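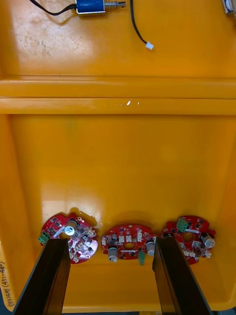 About Semwal

We write the rules that let robots and people share a workbench, and we love doing it! Semwal began as a side job inside Bastier, a small electronics assembler whose staff kept asking the same question: who decides how a robot should pick up a circuit board? The written answers were thin, so we started making our own.

Today we publish handling guides for robot picking and sorting of electronic parts. The best known is the Drokard Guide, now in its 4th edition (2019-09-17). It has 30 rules, each on a single page, in words a new hire can follow on day one. How far a gripper should open before it goes down into a bin. What to do with a part that has a cable hanging off it. When the arm has to stop and wait for a person.

How we write a rule

Every rule starts at a bench. Our test room in Trerkberg has bins, boards, solenoids, connectors and plenty of scuffed plastic, and we try each draft there until we're happy with it or throw it out (we throw out a lot). The current edition rests on 3,055 logged picks. Failed picks stay in the log with a note on what went wrong, and we read those notes more than anything else.

Then the draft goes out to the shops that use our guides. They get 30 days to tell us where we're wrong, and they do! Rule 12, on lifting boards by the edge and keeping fingers off the capacitors, has been rewritten more often than any other, mostly thanks to their comments.

Who uses our work

More than 300 repair shops, schools and small factories keep a copy near the robot cell. You don't need to be a member, and the guides are free to read and print. We don't sell robots or take a fee from anyone who does.

Come and see us

The test room opens to visitors every November. Bring a part that gives your robot trouble and we'll put it in a bin and have a go. Wear closed shoes and tie back long hair (Rule 1).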